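Folding sweaters vs hanging them - what do you all do?

prisus_pat
Okay, November is here and I've dragged the sweater bin out from under the bed, so I'm asking again because last year's thread wandered off into moth talk and never came back. Do you fold or hang? I have one narrow closet and a dresser with drawers that stick. Everything I hung last winter got those little shoulder horns and I looked like a coat rack until spring. I'm ready to fold but my stacks fall over the second I pull one out.

reijo_honkanen
Fold. Always fold anything knit. The weight pulls it down on a hanger and you end up with a sweater dress. I lay mine flat, sleeves in, then bring the bottom up so it makes a long band, and roll or fold that again depending on the drawer. Takes me maybe a minute each and I do the whole lot on a Friday night with the radio on.

suvell_knits
Disagree with "always"! If you fold the sweater in half lengthwise and drape it over the hanger bar, with the hook at the armpit, there are no horns and no stretching. I have cardigans I've kept that way for years. Drawers are where my sweaters go to be forgotten, I need to see them.

reijo_honkanen
Draping is fine for a thin cardigan. Try it with a heavy fisherman's sweater and tell me what the closet rod thinks.

uyen_mac
I'm on team fold, but I do it on the bed and not on my lap or the couch like I used to. Big difference. A duvet gives you all the room you want, you can smooth the body out with your palms, and if it comes out crooked you just shake it and start over. My mustard one is the hard one because it's ribbed and it grabs at itself. I get it into a rough band first and worry about neat later.
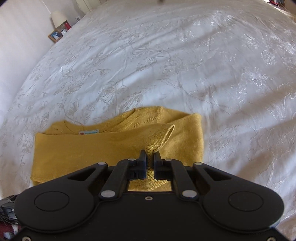
The mustard one on the good duvet, collar and label still showing.

I know some people tuck the collar under so the stack looks like a store display. I leave it out so I can tell which sweater is which from the neckline without digging. And the label tells me how to wash it if I've forgotten (I have always forgotten).

prisus_pat
Oh I love that duvet, are those flowers embroidered?? Also isn't a soft bed a terrible surface? Mine sinks wherever I lean on it.

uyen_mac
Embroidered, yes, vines and big open flowers, all tone on tone. It's a Pronier, $40 at an outlet and the best thing in my bedroom. And sure, it sinks a little, but a sweater isn't a dress shirt. I'm not after a crease.

suvell_knits
I'd be scared of the knit snagging on the embroidery, or the other way around. I put a cotton sheet down first.

reijo_honkanen
Agree with suvell for once. Sheet first, or use the table. I got a 25 inch folding board from Jaunzems and every sweater comes out the same width - stacks stopped falling over that same day.

prisus_pat
Same width! I think that's my whole problem. Trying it tonight with a big cookbook as the board, will report back on the drawers.

Comments (3)

maple_drawer: Stand them up on edge like files and you never have to worry about a stack again.

tess_k: Tried the armpit hanger thing on two cardigans and a pullover. Cardigans good, pullover slid off overnight.

oldhouse_jo: Rub a candle along the runners of those sticky drawers, pat. Plain white one.

Contact the moderators | Copyright Suvell Home Boards | Back to top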